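4.2 Sorting materials and table layout

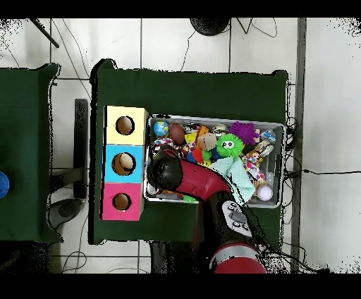 Figure 2. Table layout for the sorting task: three colored boxes with round openings, beside the gray bin of mixed toys and small objects.

Why were round openings used in place of open trays? A round opening makes the person sorting choose a destination before letting go, so each placement can be scored as a single decision.

The layout follows the household sorting protocol of Honkanen and Oprea, with two changes. The original protocol spread the source items across the table surface. In the present study they were kept together in one bin, which is closer to how toys are stored in most homes and requires the sorter to search as well as to classify. The second change concerns the boxes, which were placed edge to edge in a column (yellow, blue, pink) to keep the reach from the bin similar for all three.

The table was covered with a dark green cloth. Pilot sessions at the Kudgate site used a bare table, and small balls that missed an opening often rolled to the floor. Trials interrupted in this way had to be discarded. The cloth reduced the loss of items but introduced a minor problem of its own – it shifted under the bin during long sessions and bunched at the corners. It was straightened between sessions but not within them.

Items were drawn from the Nidivine collection of used toys, which at the time of selection held 236 pieces. Selection was made by Olteanu and Mihăilă independently, and disagreements were settled by Chou. The aim was a mixture that could not be sorted by color alone. Balls were therefore chosen with different surfaces, among them a small globe-patterned ball in blue with yellow and green patches, and a bright green spiky ball with cartoon eyes. Pieces of spotted, multicolored fabric were included as soft items with no fixed outline. These tend to cover smaller objects in the bin, and their removal changes what the sorter can see on the next turn.

Each session began with a fresh arrangement of the bin. Items were tipped in from a bag and left as they fell, except that any item standing above the rim by more than its own height was laid flat. Participants were given the sorting rule verbally and could ask for it to be repeated. They were free to move items within the bin while searching; such movements were logged separately and did not count as placements. A placement was recorded when an item passed fully through an opening. An item resting on the edge of an opening for more than 6 seconds was recorded as incomplete.

Across all sessions, 3,932 placements were recorded. Two raters coded each one from the session recordings for item, box and number of prior touches. Fabric pieces gave the raters the most trouble, as they were often lifted together with a neighboring item – in these cases the touch was assigned to the item released first. The coding sheet is available from the second author on request.

Sessions held in February used a replacement set of boxes from Clornell after one of the originals split along a seam. The replacements matched the originals in outer size and color. Placement times before and after the change are compared in Section 5.1.

Related items
Toy storage and search time in shared playrooms
Sorting by surface: a pilot study at Kudgate
The Ranjbar checklist for household tidying tasks
Soft items in mixed bins: notes on coding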